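Skudmont Word List: README

Version 3, updated 06/12/2020

Welcome! Skudmont is a list of 766 words and sayings from the workshops, kitchens and sheds around Briem, collected so they don't vanish when the people who use them do. I started it in February with a notebook and a lot of tea, and I've had more fun with it than with anything else I've done in years.

What's in it

Each row has the word, a plain meaning, a sentence somebody really said, and the neighbourhood where it was heard. Spelling was a headache (most of these had never been written down!), so I've gone with whatever the speaker favoured and put the other versions in the "also" column. My favourite is "jollow", which means to sand something long after it's smooth, just for the pleasure of it. 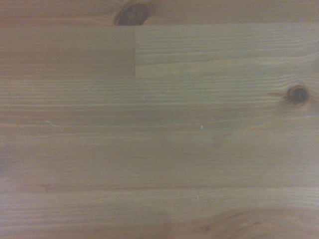 The sayings sit in their own file, sorted by subject. Weather is by far the biggest group, then food, then rude remarks about other people's fences. If a saying has more than one meaning, it gets a row for each.

Using the files

Everything is plain text with tabs between columns, saved as UTF-8. Open it in a spreadsheet or whatever you like. Blank cells mean I don't know yet, and "Tellel" in the source column means the word came from the old Tellel newsletters, so nobody alive has confirmed it.

Known gaps

Very little on fishing. Only 16 words from children, and I'm sure they have hundreds! The colour terms need another look too.

Corrections are welcome, and new words even more so. Send them with the sentence you heard, please.

Agathe Chevalier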